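Got to the Nutora open day late, parking was a mess, so I missed the intro talk. Went straight to the Matodeck stand. They rent the thing out, arm, hand, software, support line, you pay monthly. Minimum 2 months. That was the bit I came for.

Emília Šťastný was running the demos. Very patient, 40 people all asking the same price question. She had both hand options out, the one in the black knit glove and the plain gripper with the two black fingers, blue tape on the arm.
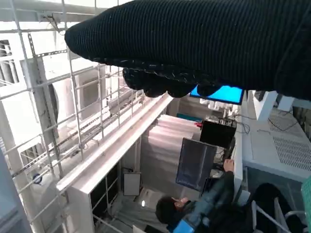
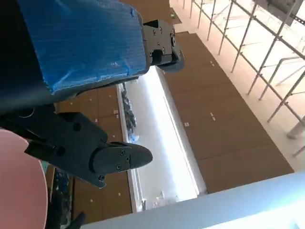 Setup is supposed to take 10 minutes once the base is bolted down. Didn't get to time it. Swapping hands needs a tool, which I didnt love, and gloves are extra. Emília said they come in packs, forgot to write down how many.

Asked about the Prallden add-on too. Not ready, maybe September. The brochure says 200 hours between service visits, and a visit is included in the rent, travel isn't. So check how far you are from them before you sign anyting.

Coffee was good. Sandwiches gone by the time I got there. Have asked for a quote, will post it when it comes.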